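Teaching by hand: tips for a tidy lesson

Your robot will copy you faithfully, including the dithering. Decide where the cup is going before you pick up the hand gripper.

Open the fingers wide and come in slowly. Keep spare crockery well off to one side.

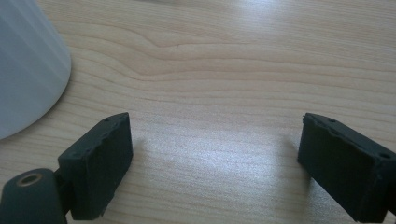 By the Dovthorpe workshop desk
Household tips editor

Glare on a varnished table moves when you do, so draw the blind. Chipped pads will still grip, though mine get swapped after 650 goes.

Fumbled it? Bin that take and start again. Stop for tea by 348, when your wrist begins teaching bad habits.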